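**Student team's cloth-folding gripper moves to second round**

A student robotics team at the Marti technical school has qualified for the second round of the Skonov manipulation contest, the school said on Thu 3 March. The team entered the textiles category, in which a robot arm must pick up, fold and stack knitted and woven cloths without a human touching the table.

The entry, named Zadent, uses a two-finger gripper with a camera mounted at the wrist. Each finger carries a mesh-textured pad on its inner face. According to team lead Svenja Pfister, the pads are the part that has been revised most often — the current version is the ninth.

"Smooth pads slide on ribbed knit and sharp ones pull threads," Pfister said. "We needed something in between, and it took most of the winter to find it." 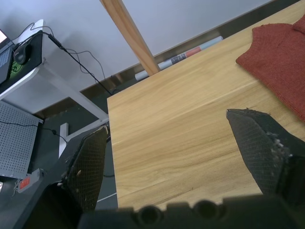

The control software was trained on 500 folding runs recorded by the students between October and February. Each run starts with the cloth in a different position on the table. Konrad Eberhard, who wrote the motion planner, said corners remain the hardest step. If the first grasp takes two layers of fabric, the fold cannot be completed and the arm has to release the cloth and start over.

In the first round, Zadent completed 42 folds within the time limit. The field of 19 teams was cut to nine. Contest rules allow changes to software and finger pads between rounds, but the arm and the gripper body must stay the same.

Course instructor Gebhard Sutter said worn pads will be replaced before the next round, and that the team will repeat its grip tests with the new set. The planner will also get a check for double layers, based on how far the fingers close.

The second round will be held at the Toltovgate exhibition hall. Teams will be given cloths they have not handled before, and will have one practice session — on the morning of the event — to adjust their settings.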